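Home Essays Notes Reading List About Contact

We use cookies to remember your settings and see which pages get read. Accept all Manage choices

Let the slow people teach the robots

By Javiera Garrido
Aug 28, 2025

I spent a good part of May with my hands inside somebody else's idea of hands. Two controllers, a headset that pinched my nose, and a pair of arms across the room that did whatever I did, a beat later. The job was putting stuff on shelves and taking it off again. I did it up to 57 times in a day, and I came home with opinions (my poor family).

The main one is this: we're picking the wrong people to give the demonstrations, and we're praising them for the wrong thing.

At Tollton, where I was filling in, there was a leaderboard. Of course there was! It ranked us by finished episodes per shift, and the fellow at the top, Gyula Mészáros, was a wonder to watch. He'd flick a bag onto a hook as if he were dealing cards. I was near the bottom, being 6 years past my last video game and stubborn besides. But when Dorottya Jakab trained a policy on his episodes alone, the arms came in fast, missed the handle by an inch and carried on with nothing in the gripper. Gyula never missed, you see. He had no episodes where a strap slid off and he went back for it, so the robot had never been shown what going back looks like.

Mine were full of that. I'd catch the edge of a box, stop, back up, look again. I was embarrassed by them until Dorottya asked if she could have more.

Now, I can hear Ekene Omoregie clearing his throat, and he has a point – sloppy is not a teaching method. If you pause for no reason, the robot may learn to pause for no reason. He once sat through 1485 episodes from a batch where the operator kept waiting for a chat to finish, and you could see it in the result, an arm that hung over the shelf like it had forgotten why it came in. I don't want that either. What I want is somebody who moves at a pace they can explain, and who leaves the mistake in when they've fixed it properly.

Then there's the argument over hand guiding, where you grab the arm and drag it through the task yourself. Tímea Barta swears by it, and having tried it on the old Vass arm I can see why. You feel the weight of the thing. You feel it when a box jams against a wire post, and you ease off without thinking. With a remote setup you're mostly going by eye, and your eye will happily tell you there's room when there isn't. The trouble is that your own body gets in the way, two arms at once is a wrestling match, and after 20 minutes your shoulders want a lawyer. I'd still start every new operator there for a day. Let them feel a shelf push back before we give them the headset.

And please, shelves that look like somebody lives with them! I've seen practice racks with identical boxes in tidy rows, and I understand the appeal, but soft things are where the real teaching is. A knit cap has no correct corner to grab. A drawstring bag is a different shape every time you let go of it. You pick a way in, it sags, you pick another. People who've put away a lot of laundry are terrific at this, and they're seldom the ones who win a leaderboard.

So pay for the afternoon, skip the ranking, and ask operators to say why they threw an episode out. Half of what I deleted in my first week I'd give a lot to have back.

Recent essays
The case for boring grippers
What I got wrong about Wullby
Gesinier and the price of a spare wrist
Reading other people's episode notes

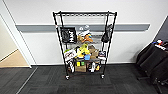

Should a new operator delete a demonstration where the item slipped and had to be picked up again?

Keep it if the recovery was deliberate and the task got finished. Delete it if you were distracted or the item was never placed, and write a line saying which it was.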